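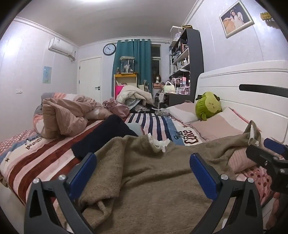
Home | Browse | Notes | Files | Contact

# Vimasar: bedroom tidying set

Vimasar covers one household job: clearing a bed that has clothes, bedding and bags left on it. It belongs with the kitchen set (Wasar) and the hallway set (Cruzado), and uses the same folder layout.

## Contents

- 168 sessions
- 3,725 still pictures
- 1,001 short written notes, in English
- 3 plain text lists: clothing, bedding, other

## What counts as tidy

A session ends when the clothes are folded or in the wash pile, the duvet is spread flat and the pillows are at the headboard. Bags go on a hook or chair. Soft toys stay on the bed, on top of a pillow.

Socks are listed singly. We tried pairing them and gave up, as too many had no partner.
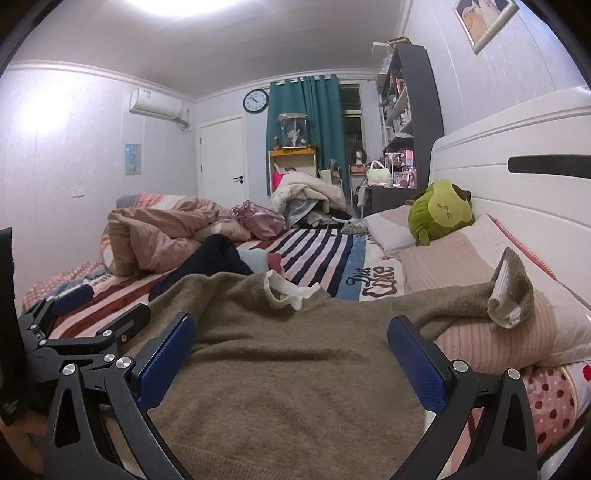
Arash Jafarzadeh

## Naming

Brown knitwear and brown fleece are easily mixed up when bunched. If the neckline or a sleeve can't be made out, write "brown soft item" and move on. The same goes for dark trousers and dark leggings: use "dark garment".

Printed words on bedding are copied as they are read, odd spellings included. "Dit Cake" stays "Dit Cake". Where a fold hides part of a word, only the readable letters go in.

Duvet, comforter and quilt were separate entries until August. They are now all "duvet", though older notes still have the other two.

## Known problems

- Striped covers are sometimes listed as sheets and sometimes as blankets.
- Small crumpled white items are under "cloth" unless a note says otherwise.
- The wash pile is missing from the earliest lists.

## Changes

Send corrections to the Prudano notes page with the session number and the line to be changed.

Shares 3 | Comments 0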